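Ondberg Help > Teaching by hand and by remote > Soft containers

Lunch bag unpacking: when should I start and stop each demonstration?
Posted by tealeaf_rig

I'm recording demonstrations for a task where the arm takes food out of a soft lunch bag and puts it on the table. I drive it by remote control from a Brevier handset, one arm doing the picking. The food is a potato and a banana, and the bag has a zip round the top.

I've got 36 recordings so far and I'm not happy with them. In 13 of them I hesitate over the opening for a long time before going in. The fingers have to come down between the two items, and from where I sit I can't judge the depth, so I hover, go down a bit, come up again and have another go.
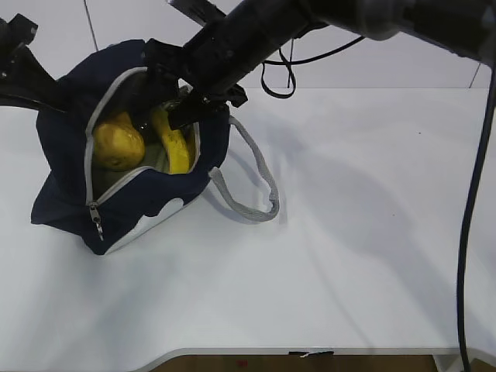

When I play the trained version back, it hovers too. It does the same little dips I do and sometimes never commits to either item. The potato is the worse of the two. It sits low against the side and the lining comes up with it if I close too early.

Should I throw away the slow recordings or trim them? And is it better to guide the arm by hand for the part inside the bag, then go back to the handset for the rest? The Nadon manual says both are allowed in one session but doesn't say if mixing them does any harm.

mossbank
Posted 7 hours later

Trim them. If you've got a long wait with no movement, cut it out and leave the rest. I wouldn't trim the dips though, as you'd end up with a jump in the arm position and that's worse than the hover. Bin those and do them again.

Also always go for the same item first. If you take the banana first in half of them and the potato first in the other half, it has no way of knowing which you want and it'll dither between them. That could be your whole problem.

I've never mixed hand guiding and remote so can't help with that.

pellow_k
Posted the next morning

I agree with mossbank about the order. Pick one item and stick to it for the whole set.

On mixing: I tried it on a similar job and went back to remote only. When you hold the arm, your hands and sleeves get into the camera view, and they won't be there when it runs by itself. You also push harder than you think against soft sides. Hand guiding is still useful for practice. Move the arm down into the bag by hand a few times with recording off, write down the height where the fingers clear the lining, and then aim for that height on the handset. I set a lower limit in the Andreadis control panel as well, so I can't go through it by accident.

For the hovering, move your seat. I used to work from straight in front and couldn't see into the opening at all. Now I sit to one side with a second screen showing the view from above.

Something you didn't ask about is where the bag goes. A soft bag shifts each time you reach in, and if you put it back by eye you'll get a slow drift across the set without meaning to. I keep mine on the left half of the table and change the angle on purpose between recordings, a small turn each time.

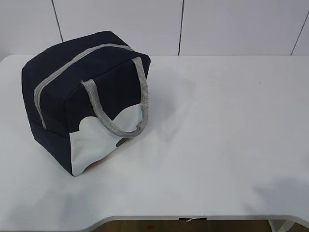 Check the handle too before you start. Mine is a floppy loop and it lies differently every time. I record with it in several positions, including hanging over the front, but I don't start a run with it across the opening unless I want the arm to learn to deal with that. Opening the zip I treat as a separate task with its own recordings. I had both in one long demonstration to begin with and the whole set reached 1,669 clips before I gave up and split it.

Start recording with the arm clear of the bag and stop when the second item is down and the fingers are open.

tealeaf_rig
Posted that evening

Thanks both. I checked and I had been swapping the order without noticing. I've moved my chair and I'm redoing the 13 bad ones tonight, banana first. Will leave the zip for later.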